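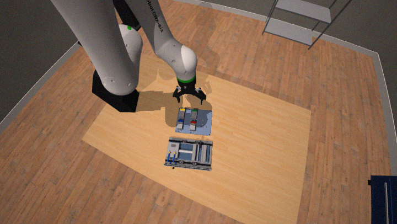
Ledstead Floor Oil, Natural

Item 1022. 26 oz can.

A penetrating oil for plank floors that have seen some life. It will not make an old floor look new. It will make it look like you meant it.

One can covers up to 20 square yards, less if your boards are thirsty or you are generous. Wipe on with a lint-free cloth, wait 2 hours, buff off what's left. Socks are fine after that. Dogs should wait until morning, and will not.

Lay used rags flat outdoors to dry. Oily rags in a heap can catch fire on their own, a poor way to meet the neighbors.

Smells faintly of oranges. Goes well with the Cirnik buffing pad, sold separately, as everything is.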